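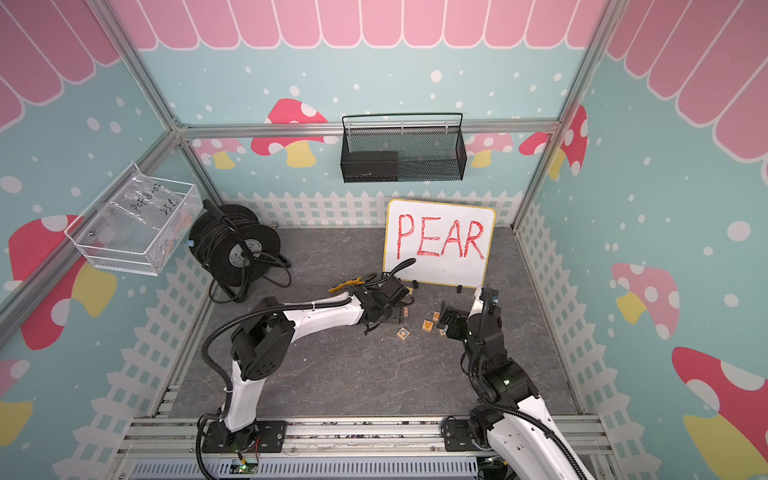

Prikar双臂桌面工作单元:铝型材框架,印刷围板,台面上为字母木块与写有“PEAR”的小白板

Prikar 双臂桌面工作单元
选型、预算与安装准备

产品概述

Prikar工作单元面向字母块排列、零件分拣、工具取放等小件操作任务,供实验室、职业院校和展示场所采购。单元由铝型材框架、三面围板、台面、前侧导轨和两台带平行夹爪的机械臂组成。两臂基座均固定在前侧导轨的安装板上,夹爪工作区在台面中部重叠,可在同一区域内交替取放,也可分区作业。

围板图案可按订单印刷。图中为蘑菇与白色栅栏图案,顶部配粉色扇形边遮檐。图案不影响框架尺寸和安装孔位,但会影响视觉标定:背景与工件颜色接近时,识别阈值需重新设定。采用视觉定位的用户建议在下单前提交工件样品照片,由我方核对配色。素色围板(灰、白)为标准配置,不另收费。

供货配置

基础型:框架、素色围板、台面、导轨、单臂一台、平行夹爪一只、电源及急停按钮。
双臂型:在基础型上增加第二台机械臂、夹爪和安装板,含双臂互锁软件授权。
Wokari附件包:壁挂网篮、桌面小白板、字母木块一套、线缆盘。附件包可单独订购。

主要参数

台面有效深度:700 mm
导轨高度:70 mm
机械臂数量:双臂型为2台
夹爪形式:平行式,指尖可更换
围板安装:螺钉固定于型材槽,可单面拆卸
控制接口:以太网,另留备用数字量端口

价格与预算

双臂型含税单价为2,679美元/月(租赁),租期按季度计算,附件包不含在内。买断价格按配置另行报价。编制预算时请将下列各项单独列支:

1. 定制围板的印刷与制版。首次制版收费,同一图案再次订购只收印刷费。
2. 备用指尖。抓取木块类硬质工件时指尖磨损较快,建议随首批设备订购。
3. 控制计算机。单元不含计算机,可利用现有设备,最低配置见Kono控制软件说明。
4. 运输与现场安装。框架以散件发运,楼层无电梯的需提前说明。
5. 操作培训。基础课程半天,双臂协同课程另计。

租赁转买断时,已付租金可按合同比例抵扣。图案定制围板不参与抵扣。

场地准备

安装台应水平、稳固,正面留出操作人员站位。导轨前方留有维护空间,不得堆放物品。电源与网络接口宜布置在单元后侧或左侧,线缆长度按实际走线路径计算,并预留余量。多余线缆可绕于线缆盘,置于两臂行程以外。

壁挂网篮用于存放小件和袋装零件,位置应避开机械臂抬升时的肘部轨迹。安装后须以低速完整运行一次全部程序,确认与网篮、遮檐无干涉,再恢复正常速度。手动工具使用后应归位,台面遗留物品会改变碰撞检测结果。

分批采购建议

预算不足以一次购置双臂型的单位,可先购基础型。导轨已预留第二块安装板的孔位,后期加装不需要更换框架,但双臂互锁授权须按加装时的版本购买。若计划在同一年度内完成加装,建议直接签订双臂型分期合同,总价低于分两次采购。

Xue系列旧款单臂框架与现行导轨不兼容,不能升级为双臂型。

交货与验收

标准配置自合同生效起四周发货,定制图案自图稿确认起六周发货。到货后请按装箱单核对型材、围板和线缆,外观损坏须在三个工作日内书面提出。验收项目包括单臂重复定位、夹爪开合、急停响应和双臂互锁,测试记录由双方签字。

询价联系

选型与报价:Xuelian Meng
安装与验收:Xuelian Du
询价时请注明配置型号、数量、围板图案要求及收货地点。

本页价格更新于2020年5月24日,以书面报价单为准。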